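The Shelf at Pletudura

Adelmo Costa had wanted to map the floor of Lake Pletudura since he was nine, and now he finally had the boat, the sonar and a whole clear morning to do it in! The water was so flat that the hills stood upside down in it. He ate half a sandwich for breakfast, forgot the other half on the dock and pushed off grinning.

The official chart gave the lake a plain muddy bottom, deepest in the middle, like a soup bowl. His grandmother had never believed it. She used to row out past the Drunach rocks with a stone on a rope, and she came home saying the same thing every time – there was a step down there, a great big step, and the chart makers had sailed right over it.

I crewed for him that day, which mostly meant holding the laptop steady and calling out when we wandered off the line. I was 22, I had failed my first hydrography exam, and I thought it was the best job in the world.

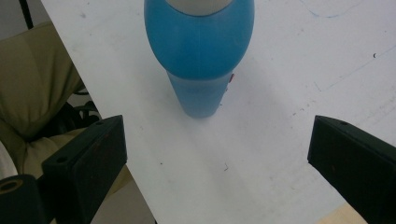
We ran the first lines slow and straight, north to south, with the Gemton motor humming along behind us. Every strip came up on the screen in color, greens sliding into blues, and Adelmo read them out loud as if they were news from home. "Look at that slope! Look how clean that is!" It was mud. It was perfectly ordinary mud, and he loved it, and after an hour of sitting next to him I loved it too.

Before the fourth line he made me stop and lower the sound velocity probe again. I said we had already done it at the dock.

"The dock isn't out here," he said. "Warm on top, cold underneath, and the sound bends going through. You want to draw the bottom where it is, don't you?"

So down it went, and up it came, and he typed in the new profile with two fingers, humming.
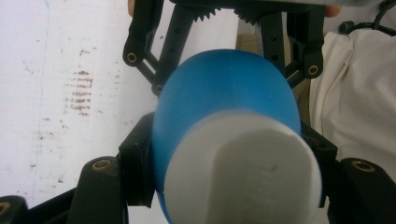 Past the Rocks

The wind got up a little after noon. We were just beyond Drunach, and the boat had started to roll enough that I was watching the motion sensor more than the sonar. Then Adelmo stopped humming.

The blue on the screen had an edge in it. On one side the bottom lay smooth and pale, and on the other it dropped straight away into a purple so dark I thought we had lost the signal. I grabbed the cable. The cable was fine.

"Turn around," he whispered. "Same line, other way. Oh, please be there."

It was there. We crossed it from the south, and then from the east, and each time the edge sat exactly where we had left it, long and sharp and curving off toward the old Pellegrini landing. On the last pass the depth in the corner of the screen flicked over to 266 feet, and Adelmo let out a yell that sent every duck on that side of the lake into the air.

"A stone on a rope!" he shouted. "She found that with a stone on a rope!"

We should have gone in then. The battery was low and my sleeves were soaked, and there was still all the cleaning up of the data to do before anyone would take our word for it. But he was already drawing new lines on the plan, closer together, running right along the lip of the step, and I was already leaning over to see where they went.

"One more?" he said.

"Three more," I said, and swung the bow around.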